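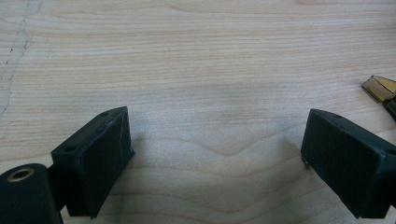 *Pale timber, smooth and matte, with the grain bending into a shallow V.*

When Danica Sokol opened her café, Ova, in March, she had one table that did not match the others. It came from her uncle's house, and she paid 115 dollars only to move it. "I wanted to paint it," she tells me. "Kamil did not let me."

Kamil Vávra repairs furniture in a shed behind the café. He has a strong opinion about tabletops: most people look at the colour and forget the grain. On this one the lines go long and almost straight, and then lower down they make a point, like a mountain on a child's drawing. He says you should sit so the point looks at you. I tried both sides, and I think he is right.

At the left there is a thin dark line, a crack or maybe a seam, which wanders down and disappears. Danica asked him to fill it. He refused that also. He only sanded the top, very lightly, for 10 evenings, and put no gloss on it.

The care is simple. Danica wipes it with a cloth that she has squeezed out well, always along the grain, and dries it right after. Hot cups go on a saucer. On Friday, when the café closes at 5, she takes everything off and leaves the wood alone until morning.

A customer once offered her 1000 dollars for it. She brought him another coffee.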